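Clumer 물류창고 임대차 종료 관련 실무회의 회의록

장소: Gajewski 빌딩 관리동 회의실
시간: 오후 2시 개회
참석: Ľubica Koubek(의장, 자산관리), Haruna Kubo(임대차), Ginette Girard(시설기술), Aoi Kuroda(회계)
불참: Sachiko Chiba(법무, 서면 의견 제출)
기록: Aoi Kuroda

1. 전차 회의록 확인
수정 없이 승인함. 하역장 셔터 교체 건은 완료 처리하고 목록에서 삭제함.

2. 임차인 Dremitis 퇴거 일정
Kubo가 임차인의 중도해지 통보서 접수 사실을 보고함. 계약서상 통보 기간은 충족되었으며 인도 예정 시점은 1월 말임. 임차인은 사무동을 먼저 비우고 창고동을 나중에 인도하는 분할 인도를 요청함. Girard는 두 동의 수전설비가 분리되어 있지 않아 분할 인도 시 전기요금 정산 기준이 모호해진다고 지적함. 협의 결과 분할 인도는 허용하되, 관리비와 전기요금은 창고동 인도일까지 임차인이 전액 부담하는 조건으로 회신하기로 함.

3. 원상복구 범위
Girard가 사전 점검 결과를 보고함. 임차인이 설치한 경량 칸막이, 증설 분전반, 바닥 앵커가 복구 대상에 해당함. 앵커는 절단 후 에폭시로 충전하는 방식과 코어링 후 무수축 모르타르로 메우는 방식이 검토됨. 차기 임차인의 랙 배치가 확정되지 않은 점을 고려하여 후자를 요구하기로 함.

사무동 냉방기 5대는 임차인 소유이나 잔존 가치가 있어 무상 양도 여부를 타진하기로 함. 양도가 성립할 경우 실외기 거치대와 배관은 철거 대상에서 제외함.

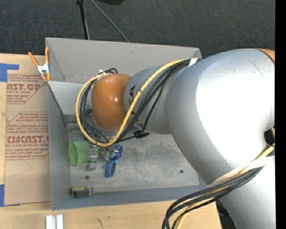
Chiba의 서면 의견에 따르면 원상복구 특약에는 '통상의 마모'에 대한 정의가 없음. 바닥 도장의 마모와 지게차 통행로의 표면 박리를 어느 쪽으로 볼지 다툼의 여지가 있으므로, 입주 당시 인수인계서를 기준 자료로 삼고 공동 점검 후 양측 서명을 받을 것을 권고함. 회의에서 권고를 그대로 채택함.

4. 보증금 정산
Kuroda가 정산안을 설명함. 복구 공사가 인도일까지 완료되지 않으면 공사비 견적액을 유보하고 잔액을 먼저 반환함. 지연 기간에는 계약서에 따라 하루 200만 원의 지연손해금이 적용됨. Koubek은 유보 사유와 산출 내역을 문서로 통지하도록 지시함. 미납 관리비 100만 원은 임차인이 이의를 제기한 상태이며, 검침 기록 대조 후 재논의함.

5. 차기 임차인 모집
Kubo가 중개법인 Giltimar의 전속중개 제안서를 배포함. 전속 기간과 수수료율에 이견이 있어 의결을 보류함. 제안서의 무상임대 기간이 실질 임대료 산정에 반영되지 않아 수정본을 요청하기로 함. 창고동 단독 임대와 통합 임대의 수익 비교표도 함께 받기로 함.

6. 조치 사항
- 분할 인도 조건 회신: Kubo
- 공동 점검표 작성 및 일정 조율: Girard
- 냉방기 양도 의사 확인: Kubo
- 유보금 통지문 초안: Kuroda 작성, Chiba 검토
- 검침 기록 대조: Kuroda, Girard

차기 회의는 공동 점검 완료 후 소집함. 오후 3시 40분 폐회.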